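Descaling intervals and what the hardness number is for

2021-03-22

Our water comes in at 293 ppm as calcium carbonate, which puts it well into the "very hard" band on every chart I have seen. The kettle shows it first, then the shower head.

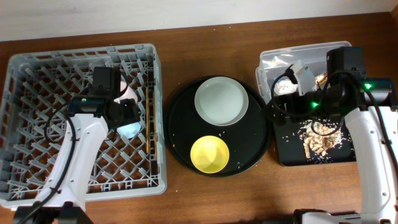
One reader wrote in after the last post to say that the number is useless without the alkalinity next to it, and that a test strip gives you both for the same money. I agree with the first half. The strips I bought, sold under the Zellix name, read alkalinity in steps so coarse that two neighboring color blocks cover most of the tap water in the county. A drop titration kit costs more and takes longer, but the endpoint is hard to misread.

The distinction matters when water is heated. Bicarbonate breaks down, carbonate forms, and calcium drops out as scale. Calcium paired with sulfate or chloride mostly stays in solution at kettle temperatures. Two houses can have the same total hardness and very different kettles.

My working schedule, after a year of keeping notes:

Kettle: citric acid, 30 grams per liter, warm, every 2 weeks. I stopped boiling the solution. Hot citric acid on heavy scale can leave calcium citrate, a white film that is more annoying than what you started with.

Shower head: soaked overnight in the same solution, every 6 weeks. The rubber nozzles can be rubbed clear with a thumb in between.

Dishwasher: softener setting changed from the factory default to match the measured value. The Starkis manual gives the conversion from ppm to its own scale in an appendix – worth finding, as the menu shows only a bare number. Glasses had been coming out cloudy since November. The cloudiness came off with vinegar, so it was deposit and not etching.

I have not installed a whole-house softener. The Cliltgate unit I priced needs a drain within reach of the main shutoff, and ours is on the opposite wall. I will retest in the fall, when the utility switches wells.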